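Stosby Neighborhood Learning Fund
Progress report from the Zilelow Family Math Program
Prepared by Tala Twal, program coordinator

Dear Irena and everyone at the Fund,

I have been meaning to sit down with this since November, and I am sorry it reaches you a little later than the last one did. The fall got away from us in the nicest possible way. What follows covers the first half of the grant year: what we set out to do, what we have managed so far, where the money has gone and where we could use your advice.

Where things stand

When we wrote the application we said we hoped to reach 120 families with young children by the end of the year. At the halfway point we have 97 signed up, and 70 of those have come to three or more sessions, the number we agreed to use as our measure of a family really taking part. I will admit I had expected the second figure to be lower. Evenings are hard with small children, and the bus from the Birkum side of town stops running at a quarter past seven, so several parents have been leaving before the closing song to catch it. We moved the start time forward by twenty minutes in response and that seems to have helped, although one or two families who work later shifts now miss the opening game.

The Tuesday group is the fullest and the loudest. The Saturday morning group at Birkum started slowly, with four families, and has been growing week by week – mostly, I think, through grandparents talking to other grandparents outside the bakery.

What a session looks like

For the newer members of your board, who may not have read the original proposal, each session runs an hour and a quarter. We begin with a snack and a counting game that everyone plays together, babies included. Then families move among the tables, where there are sorting, building, measuring and pattern activities set out at two levels. We finish with a song and a take-home bag. The bags hold one simple game and a card with instructions in English, Polish and Arabic, and they go home on loan for two weeks.

We have lent out 134 bags so far. Eleven have not come back, and a few more have come back with extra things in them (a sock, a very nice spoon). I am not worried about the missing ones. When a bag stays out, it generally means it is being used, and we built some loss into the budget.

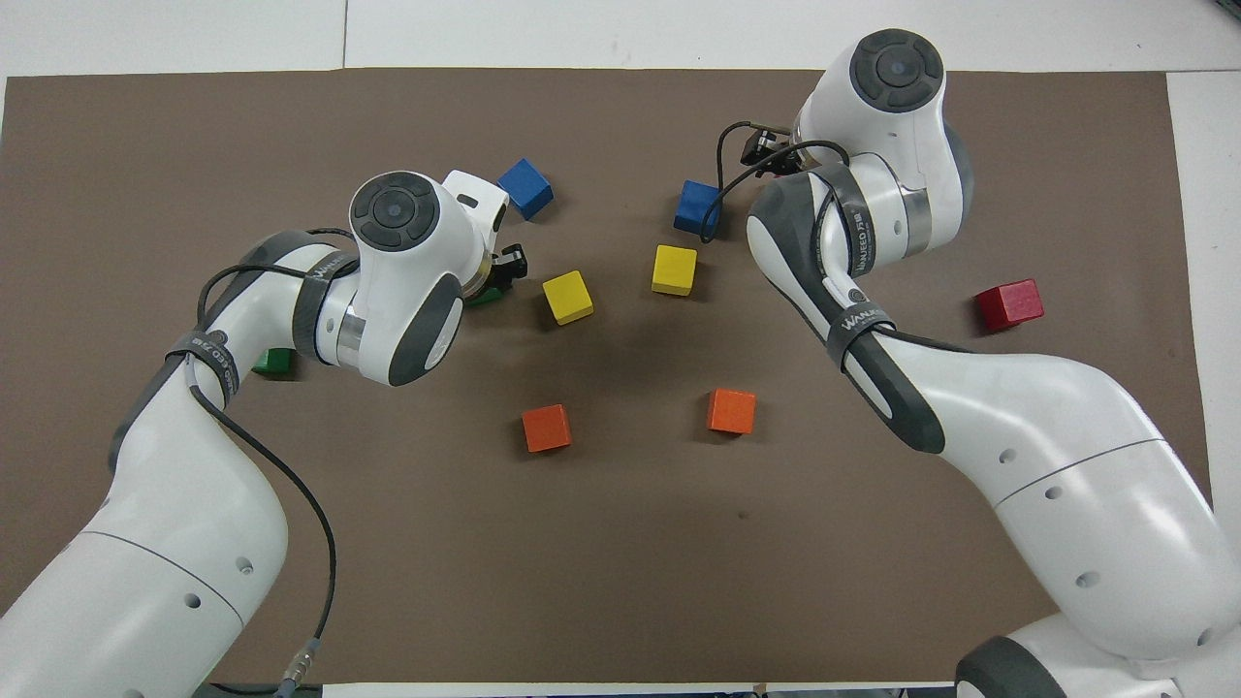
Small colored wooden cubes on a brown mat.

Cubes have been the workhorse of the building and pattern activities. We began with plastic linking pieces, which the older children liked, but the three-year-olds got frustrated pulling them apart and the parents ended up doing it for them. Plain wooden cubes can be stacked, lined up, sorted by color or hidden under a cup, and a child who cannot yet count past three can still make a pattern that an older brother has to copy. Our most requested activity by far is the one where a parent builds something behind a cereal box and describes it aloud while the child tries to build the same thing. It gets people using words like "behind" and "next to" and "on top of," and it gets a lot of laughing too.

What parents have told us

We asked families to fill in a short form before their first session and again after their sixth. Not everyone has reached the sixth yet, so please treat this part as an early look. The change that comes up most often is in how parents talk about themselves. On the first forms, a good many wrote that they were "bad at math" and worried about passing it on. On the later ones we see more comments about things they now do at home, such as counting stairs, sharing out grapes, or letting a child set the table and work out how many forks are needed. One mother wrote that she had stopped correcting her daughter so fast and now waits to see if she finds the mistake herself. I have that one pinned over my desk.

Money

Spending is close to plan. Room rental and staff hours are exactly where they should be. Snacks are over, and I take full responsibility for the pears. Printing came in $855 under budget after Antoniuk, the print shop on the corner, gave us their school rate for the instruction cards. With your agreement we would like to move that amount into interpreter hours for the Saturday group, where we have been leaning too heavily on bilingual parents who ought to be free to play with their own children.

What has been difficult

Storage is a real problem. Everything lives in two closets on different floors, and setting up takes nearly forty minutes. We have also been slower than promised in training parent leaders. We said we would have six by now and we have two, both excellent. Irena, you warned me at our first meeting that people need to be asked in person and more than once, and you were right. I am now doing my asking over tea, one family at a time.

The months ahead

Between now and summer we plan to train four more parent leaders, add a measuring session built around cooking, and hold one outdoor morning if the weather allows. We will also rewrite the instruction card for the pattern game, as the Arabic version has a step missing.

Could you let me know about moving the printing money before the next interpreter booking? You would be very welcome at any session, too. Come hungry, and wear something you can sit on the floor in.

With warm thanks,
Tala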